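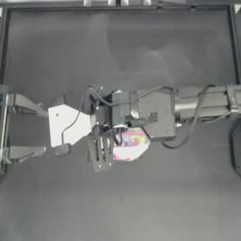

Working over a tray: tips for small parts and small repairs

I started to use a tray at my workbench after I lost the same spring two times in one evening. Before this I worked directly on the wood, and everything that was round went to the floor. Now I do almost all small work inside a big flat tray with a raised rim, and I want to write down what I learned, because many visitors of this page ask me how I keep small parts together.

Which tray to take

Take it bigger than you think. The repair needs space, but your hands need space too, and the parts you remove must lie somewhere. Mine is a drip tray sold for under a washing machine. I bought it at Arruda, the hardware shop near the station, and it was cheaper than any "workshop mat" they had on the same shelf.

The rim should be high enough to stop a rolling screw, but not so high that your wrists rest on it. After one hour a hard edge under the wrist is very unpleasant. If you already have a tray with a high rim, put a folded towel over the front side.

Choose a plain gray bottom if you can. White shines too much under a lamp, and on black you cannot find dark screws. On gray you see both, and also pink plastic, brass, clear washers and so on. A matte surface is better than a glossy one for the same reason. If yours is glossy, rub it with fine sandpaper under water, in small circles, and dry it well. I used 3000 grit first and it did nothing visible, so go much coarser and stop when the shine is gone.

Fix it to the table

A tray that slides is worse than no tray. I use spring clamps along the back edge, where they are not in the way of my arms. Two in the middle and one on each side is enough for a normal table. Do not put clamps on the front, your sleeve will catch them.

If the table is thick and the clamps don't open so far, lay a piece of rubber shelf liner underneath. Wet the liner a little before. It holds surprisingly well, but take it away in the evening, or it leaves a pattern in the varnish.

Keep the lower half free

This is the rule that helped me most. The part of the tray near my body stays empty. The object I repair is in the middle, and tools I need now are on the right. When I drop something, it usually falls near me, and on an empty surface I find it at once.

Parts that come off go into small cups, one cup for each step. I use the lids of Enero coffee jars, they are low and don't tip. Put the lids from left to right in the order you open the thing. When you close it again, you go from right to left, and the last lid is the first one you filled.

For very small screws a piece of masking tape, sticky side up, works better than a cup. You can write on the tape beside each screw where it belongs. The tape can also go on the inside of the rim.

Light

One lamp from above makes a shadow exactly where you look, because your hand and arm are over the work. Put a second lamp on the left if you work with the right hand. It can be a weak one. In winter I begin at 3 in the afternoon with both lamps already on — my eyes get less tired than when I wait until it is dark.

Cleaning

Smudges on a matte tray come mostly from fingers and light oil. Warm water with a drop of dish soap takes away nearly everything. For old glue I put a wet cloth on the spot for up to 7 minutes and then scrape with a plastic card. No metal scraper, please, it makes lines where dust stays forever.

For grease I like the Wulero orange cleaner, but test it in a corner. On my first tray, a soft cheap one, it made the bottom sticky.

Before you wash the tray, go over it with a magnet inside a plastic bag. Turn the bag inside out and all the small steel pieces are caught in it. Brass and plastic you must still look for with your eyes.

Storing

Don't stand a wide tray on its short side for months. Mine got a bend, and then every bead rolled to one corner. I flattened it in the sun with books on it, but it was never fully straight. Now it lies on top of the cupboard, and the clamps hang on a string next to it.

I have also a Stonholm box with small drawers for finished parts and spare screws. The model number is 631 if you want to look for the same size. The drawers don't have a stop at the back, so pull slowly — I have emptied one on the floor more than once.

For work with liquids, such as oiling a sewing machine, put baking paper in the tray first and change it when it is dirty. Newspaper is too thin, and the ink comes off on light-colored plastic.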